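Review: the Drura tabletop sorting arm, seen at the Herka open day
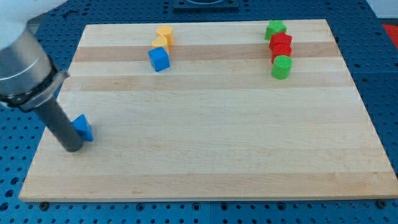
The Drura demo cell at Herka: one arm, a wooden board and a set of colored blocks.

Herka opened its workshop to visitors in December, and I went mainly to see the Drura. It is an arm and software package sold to schools and small labs by Buveo. I got 22 minutes with it, including one long run I was allowed to set up myself.

The cell is simple. The arm hangs in over a striped wooden board, which sits on a blue table drilled with a grid of holes. The tool is a plain gray cylinder with a rounded tip. It has no fingers. It moves blocks by pushing them across the wood, and you tell it what you want by typing a sentence.

Kai Nolte ran the demo. He typed requests such as "move the blue triangle to the yellow heart" and the arm went to work. Of the 13 requests I watched, it finished nine. Cubes went well. Cylinders were slower, and the star kept turning on its points, so the arm had to come back at it from another side.

Tight groups are the weak spot. With several blocks packed together at the far side of the board, a request for one of them usually dragged a neighbor along. Marcela Baláž, who wrote part of the software, told me the next version plans its pushes further ahead. I can only review the one I saw.

Setup looked easy. The table holes make it quick to bolt things down and put them back in the same place. The manual is 69 pages and I found the calibration chapter hard to follow. The arm is quiet enough to talk over.

I would have liked a stop button within reach of the visitor's chair. The only one I saw was on Nolte's side.

Good: clear typed commands, quiet, solid table.
Bad: slow with round blocks, poor in crowded spots, weak manual.

I would buy it for a teaching lab. For sorting real parts, I would wait for the update.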